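Spring Coat Swap: What I Learned at the Rack

Apr 12, 2021

Well, the coats are finally coming off in my house, and I bet they are in yours too! We had one last cold snap in March that sent me digging for my big wool one again, but I'm calling it now. Winter is done in Jerkdale. (If it snows next week, please don't write to me.)

So this month I want to talk about putting winter things away, a job I used to do very badly. For years I stuffed everything in a plastic bag, shoved it under the bed and acted surprised in the fall when it all smelled like a basement.

These days I brush each coat outside first, collar to hem, and then empty the pockets. Last week mine gave up 3 lip balms, a bus ticket and a grocery list that just said "soup." After that I let everything air overnight by an open window before it goes anywhere near a closet.

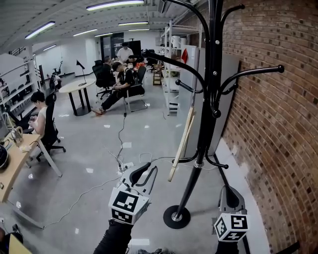
A coat rack with a wooden hanger on one of its hooks.

Please button the top button before you hang a coat up – it keeps the collar from sliding around. Heavy knits get folded, always. I hung a lovely green cardigan for one whole summer and it came out long enough for my brother-in-law, who is very tall.

A few of you asked about moths. I like cedar blocks, and I sand mine lightly every spring to wake the smell up. The lavender bags from Bielecka are nice too, four to a pack, and one pack does my whole closet.

Got a coat you're done with? The Buvness swap is taking clean ones again this spring, and they took in nearly 200 last year! Kids' sizes go fastest, so bring those if you have them. Zippers should work, but a missing button is fine.

Next month: sandals, and what to do about the straps.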